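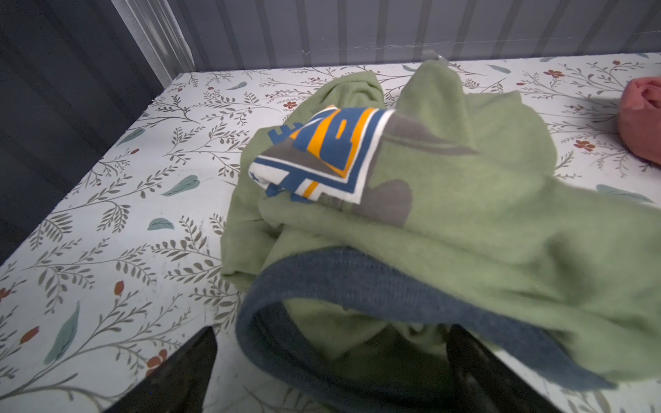
質問
遠隔操作でロボットに服たたみを教えています。お手本を録るとき、つかみ損ねてやり直した回は捨てたほうがいいですか?

補足です。アームはKiraの卓上型で、手元のリーダー側を動かすと向こうがついてくるタイプです。3週間ほど夜にちまちま録って、いま87本たまりました。そのうちけっこうな数で、襟やそで口を一回つかみ損ねて、持ち直してからたたんでいます。きれいな回だけ残すとだいぶ減ってしまうので、もったいないなあと……。録り直しはできればしたくないです(腕がもうぱんぱんです)。

回答1(ベストアンサー)
持ち直して最後までたためた回は残して大丈夫です。捨てるのは、途中であきらめた回と、操作する人が迷って長く止まっている回だけでいいと思います。

私も最初は神経質になって、ちょっとでももたついた回は全部消してたんですよ。そしたら学習させたあと、本番で一回つかみ損ねただけで、布のないところで延々とたたむ動きを続けるようになっちゃって(笑)。失敗したあとどうするかを一度も見せてないんだから、そりゃそうですよね。そのあと持ち直しの入った回を戻して、全部で409本で学習し直したら、ずいぶん粘るようになりました。

ただ、全部の回に持ち直しが入っているのも考えものです。つかみ損ねる動きのほうまで覚えてしまうので、一発で決まった回もちゃんと混ぜてください。あと、止まっている時間は前後だけでも切っておくとだいぶ違います。うちはWelenの編集画面で頭とお尻を削ってるだけですけど、これだけで動き出しのもじもじが減りました。

それと服の置き方! 毎回同じ向きにそっと広げて置いてませんか? ぐしゃっと落としたところから始める回も入れておくと、あとで楽です。厚手のトレーナーと薄いTシャツではつかむ深さが全然違うから、片方だけだともう片方はまず無理でした。

回答2
全部捨てて録り直したほうが早いです。私はそうしました。腕は慣れます。

回答3
回答1の方にほぼ賛成です。一つだけ足すと、操作中にロボットのほうを直接見ていませんか? 私は横に立って肉眼で見ながら動かしていたんですが、手首カメラでは布の陰になって指先がほとんど映っていない回が多くて、93本録ったあとに気づいて泣きました。学習するほうはカメラの映像しか見られないので、自分も画面だけを見て操作するのがおすすめです。最初はものすごくやりにくいです。距離感がつかめなくて机をゴンゴンやります。

リーダー側が重くて腕がつらいなら、Grevonのひじ置きみたいなものを足すだけでもましになりますよ。私はタオルを丸めて代用してます。

質問者からのお礼
みなさんありがとうございます! 消す前に聞いてよかったです。止まっているところを切るのは今夜やってみます。直接見ながらの操作、思いっきりやってました……。火曜が休みなので、画面だけ見てぐしゃっと置いたところから何本か録ってみます。タオルも借ります(笑)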